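Second season running soil moisture probes on the farm. A few people asked for numbers, so I'm putting them in one thread.

We farm 861 acres, mostly corn and beans, with 114 of it under one center pivot. The probes are only under the pivot. I didn't see the point of putting them on dryland.

The first set was from Derard. Two depths, a solar panel on a post, readings every hour. They worked until the corn got tall, and then the signal dropped out on the far side of the pivot. We lost most of July that way.

This spring I switched to Basix. Taller mast, and the radio goes to a gateway on the machine shed. It has missed a few nights and caught up by morning each time.
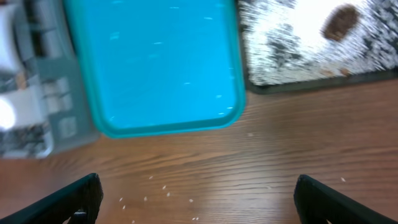
Cadwaladr replied that the mast height doesn't matter much if the gateway sits low, and that moving one up to the grain leg fixed the same dropouts on their place.

That could be. Ours is at the shed peak and there's a rise between it and the north side. I may try the leg after harvest when I have the lift out.

On cost. I paid $470 per probe, plus a yearly fee for the data. The fee is the part I don't like. If you stop paying you can still read the probe with a cable, but you have to walk out to it.

What changed in how we water: I used to start the pivot when the top few inches looked dry. The deep sensor showed there was plenty down at two feet well into June. I held off on the first pass this year and the corn rooted down fine.

Late season is harder. By August the deep number falls fast and it's easy to get behind. I start earlier now than I did before — a day or two makes a difference on our sand.
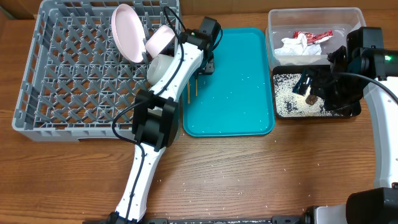
Do the probes have to come out before harvest? Ours do. The mast is taller than the corn head, and I'd sooner spend a Friday pulling them than run one through the combine.

I flag each spot with a GPS point and put the probe back close to it after planting. It takes a couple of weeks for the soil to settle around it. Ignore the readings until then.

I also looked at Runum, which goes by satellite images and doesn't put anything in the ground. Fine for spotting a plugged nozzle. Too many cloudy days here to water by it.

Will post yields when the beans are done.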